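About Muteck

Tableware and table linens for homes, cafes and small hotels

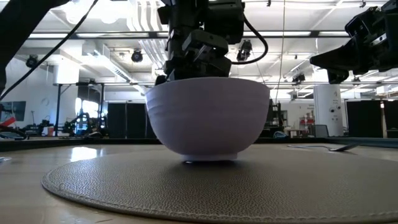 Lavender bowl on a round stitched placemat.

Muteck sells things for the table. We stock bowls, plates, cups, serving dishes, placemats, napkins and runners, and we sell them to anyone who wants them, in any number from one up. Our shop and warehouse share a single building on Dinus Road, and everything we ship goes out from there.

How we started

The company was set up by Reda Sqalli and Houda El Ouafi. Reda had worked as a buyer for a restaurant supply house. Houda ran the dining room of a 46-seat restaurant and placed the orders for its dishes. They knew each other from years of phone calls over late deliveries and wrong sizes.

The problem they kept running into was replacement. A restaurant would buy a full set of plates, break a few each month, and find a year later that the pattern had been dropped. The choice was then to mix patterns or buy the whole set again. Households had the same trouble on a smaller scale. Reda and Houda thought a shop could be run on the promise that a pattern would stay in stock, and that is still the main thing we do.

The first range had 16 items, all plain white, kept in a rented storage unit. Houda's old restaurant was the first customer. It still buys from us, and it still uses the same white side plate.

What we sell today

Our current list has 489 items. It is divided into three parts.

Everyday is the largest part. It covers bowls, plates and mugs meant to be used daily and washed by machine. Colors are added slowly and dropped rarely. When we do drop one, we write to everyone who has bought it and hold a reserve for replacement orders.

Gririleck is our heavier line for cafes and hotels. The rims are thicker and the pieces stack tighter. Some home customers buy it too, mostly people with small children or small cupboards.

Table covers placemats, napkins, runners and tablecloths. These are chosen by Houda. She tests each one at home before it goes on the list, which takes a while, so this part of the catalog changes less often than people ask us to change it.

We do not sell glassware or cutlery. We tried glasses for one season and broke too many in shipping. If you need them, call the shop and we will tell you who we buy our own from.

How replacement works

Every piece we sell has a pattern number, and the same number is printed on your invoice. If you break something, send us the number and we will send you one piece, or as many as you need. There is no minimum order and no extra charge for buying a single item. If you have lost the invoice, we can look up your order by name or phone number. If the piece was a gift, send us a photo and its measurements across the rim and we will do our best to match it.

Glazes vary a little from one firing to the next. A new bowl may be slightly lighter or darker than the ones you have had for years. We try to match by batch where we can, but we can't promise an exact shade. If you are not happy with the match, return it and we will pay the postage.

Orders placed before noon leave the warehouse the same working day. Large orders for cafes and hotels take longer, and we will give you a date when you order.

Who we buy from

We work with a small group of makers and have been with most of them since the early years. Liepiņa, a family pottery, makes nearly all of the Everyday bowls. We visit each maker at least once a year, usually in February when the workshops are quieter. We pay for half of every order when we place it and the rest when it arrives. Houda insisted on those terms from the start - she had seen what slow payment did to small suppliers.

The people here

We have 48 people on staff. Most of them work in the warehouse, in packing and in returns. The rest are in the shop, on the phones and in the office. New staff spend their first two weeks packing orders, including those hired for accounts. Reda still handles purchasing for the two dish ranges and Houda looks after Table and the shop.

We close for two weeks each summer. Orders placed then are shipped when we get back, in the order they came in.

Seconds

Pieces with small flaws are sold from the shelves at the back of the shop at half price. A typical second has a pinhole in the glaze or a foot that is slightly uneven. They are safe to eat from. We don't sell seconds by mail, and we don't hold them for customers, so it is best to come in and look. Seconds can't be returned.

Visiting and contact

The shop has its own parking lot on the side street. The front entrance is step-free. You are welcome to bring in a plate or bowl from home to check it against ours - wrap it well for the trip.

For replacement pieces, please have your pattern number ready if you can find it. For cafe and hotel accounts, ask for the trade desk and say how many seats or rooms you have. Samples can be borrowed for up to two weeks against a deposit.

Page last updated February 26, 2022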